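[stenis-users] Re: wrist camera loses hanger after gripper swap

From: Ornella Gentile
To: stenis-users
Sent: 8/24/19

> We have a Stenis arm on a wheeled base in a clothes shop, fitted with
> the Benedetti two-finger gripper and the small wrist camera. Last month
> we changed the finger pads and took the camera bracket off to get at the
> screws. Since then it finds dark garments on dark hangers without trouble,
> but with white shirts on white hangers it either reports no hanger or
> closes a little to one side of the hook. I reran the factory calibration
> twice and it passes. Is the camera on its way out? I would like to avoid
> sending the unit back as we only have the one.
>
> Also, does the pad change have to be followed by the full routine in
> chapter nine of the manual, or is the short one enough?

I doubt the camera is failing. We had the same thing on the Skavness unit in June, after the same job, and it was two faults on top of each other. Taking your second question first: the short routine is not enough once the bracket has been off. It checks the finger travel and the force reading, and it leaves the camera offset alone.

The factory calibration passes because it uses the printed board at a fixed distance, under its own lamp. It will pass with the bracket seated badly, provided the bracket does not move during the run. Ours had a flake of old thread lock under one foot. The error at the board was inside the limit. At the working distance for a hanger hook it was enough to put one finger on the rod and the other past it.

The second fault is exposure. The default setting meters the whole image, and on an upward approach the wrist camera takes in the ceiling lights as well as the garment. White cloth and a glossy white rod then come out at nearly the same level, and the only edge left to find is the grey shading under the rod. Dark stock hides the problem completely.

What follows is the order I use now. It assumes firmware 436 or newer. On older versions the metering window exists but is not saved at power-off -- you will think it is fixed until the next morning.

1. Park the arm in the service pose, press the stop and wait for the brake light. Unplug the camera lead at the wrist end before touching the bracket. The connector at the elbow end is the weaker of the two and does not like being pulled from.

2. Remove the bracket and clean both faces with a dry cloth. Scrape off old thread lock with something plastic. Look under the feet with a torch held flat to the surface.

3. Refit the bracket with the screws finger tight, push it against the locating pin, then tighten diagonally. Route the lead on the outside of the gripper body and leave enough slack for a full turn of the wrist. Turn the wrist by hand through its range and watch the lead.

4. Wipe the lens. Ours had a fingerprint on it from step 2, and I lost an hour to that.

5. Run the full chapter nine routine. Write down the offset it gives before accepting it. If it differs from the previous value by more than 40 steps on either axis, go back to step 2, as the bracket is still not seated. Ours came out at 87 the first time and I accepted it, which was a mistake.

6. In the Skerkis viewer, open the exposure page and change the metering from "whole" to "window". Draw the window over the area where the hook and the upper rod will be on approach. Keep it clear of the top right if your ceiling lights come in there. Lower the gain until the rod has a visible darker underside, then save, power off, power on and check that the setting has held. Leave the white balance fixed. On automatic it follows whatever coloured stock or wall happens to be behind the rail, and the thresholds drift with it.

7. Test on the worst case you stock. For us that is a plain white T-shirt on a white hanger, held at a steep tilt, with a busy shop floor behind. Use the raw view with the overlay turned off. I check three places. The ribbed neckband has to read as a separate strip, slightly brighter than the cloth next to it. The rod needs to be traceable from the shoulder of the shirt down to the joint and up again on the other side. The small black logo inside the neck gives you a dark reference. Small print next to it will not be readable at this resolution, so do not chase it with the focus ring. The striped garment further back stays soft as well, and its bands should still be clearly told apart. If the ceiling light at upper right starts to spread into the hook, take the gain down another notch.
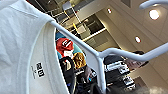

8. Turn the overlay back on and run the pick cycle at low speed, no product on the hanger to begin with. The two overlay lines should sit on the rod and meet at the joint. Then repeat with the shirt on, and only after that return to normal speed. We ran 100 cycles before handing the unit back to the shop and logged the finger position at each close. Save that log next to the offset from step 5. It makes the next pad change a good deal shorter.

If step 5 gives a sensible offset and you still close to one side, check the pads themselves. The Benedetti replacements come as a left and a right and the marking is on the back, where it cannot be seen once they are fitted. Swapping them shifts the grip centre by a small amount and the routine does not notice.

One thing I have not solved is the approach angle. A shallower approach would keep the ceiling out of the image altogether, but on our rail the gripper body then touches the neighbouring hanger. If anyone has a spacer or a longer finger that gets round this, I would like the drawing.

Please post your old and new offsets, and the firmware number, if you write back.

Ornella Gentile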